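Tarklow Clothing Library opens its doors for a second winter, with 1,000 pieces on the racks

23 Mar 2024

The Tarklow Clothing Library is delighted to let everyone know that borrowing for the cold months is open again, and that this year there is a good deal more to choose from. The library, which runs out of the old haberdashery on Ospina Street, now holds 1,000 garments in adult and children's sizes, from school jumpers and rain jackets to the sort of good wool coat that most of us need for a funeral, a job interview and not much else.

For those who haven't come across us before, it works very much the way a book library does. Members sign up at the counter, choose up to eight pieces at a time and bring them back when they've finished with them, or when the kids have shot up another size (which in our experience takes a fortnight). Membership is free for anyone living in the Tarklow district, and there's no form asking what you earn or why you've come in.

"We had a lovely first winter, but I did spend a fair bit of it apologising for having no size fourteens," said Zoila Huaranga, who coordinates the library. "People in this town have been terribly generous since then. My own neighbour turned up with her late husband's flannelette shirts, all ironed, and we had a cuppa and a bit of a cry over them, and every one of those shirts is going out on loan this year."

Much of the growth has come through a partnership with Irkeo, the laundry business on the highway, which washes and dries returned items each week at no charge to the library. The new shelving and the two long rails by the front window were paid for with a grant from the Broltier Fund, and we are very grateful to both of them.

Also new this season is a mending table, run by retired tailor Arnulfo Valderrama on Thursday afternoons. Arnulfo will show anyone who's interested how to replace a zip, darn an elbow or take up a hem, and he has promised to be patient with beginners. Bring your own garment or practise on one of ours — there's a whole tub of odd buttons to get through, so please don't be shy.

Donations are still very welcome. Winter-weight things are what we need most, particularly men's larger sizes, hooded jumpers and anything warm for teenagers, who are the hardest group to please and the first to notice a pilled cuff.
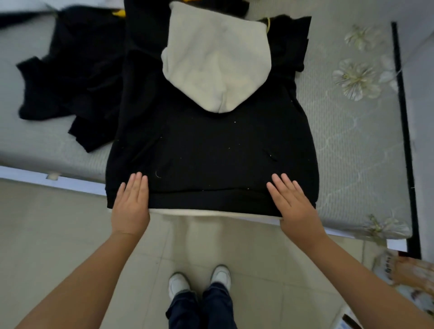 We ask that donated clothes be freshly washed, with pockets emptied, and folded flat in a bag or box with the sizes written on the outside. Small repairs are no trouble at all, but we can't take underwear, swimwear or shoes at present. Bags can be left at the counter during opening hours, though please not on the doorstep overnight, as the dew gets into everything.

The library is open Tuesday to Friday from 10 am to 4 pm, at 46 Ospina Street, Tarklow. There's a ramp at the side entrance and parking behind the bakery.

Media enquiries: Hülya Dağdelen, Tarklow Clothing Library, at the Ospina Street address during opening hours.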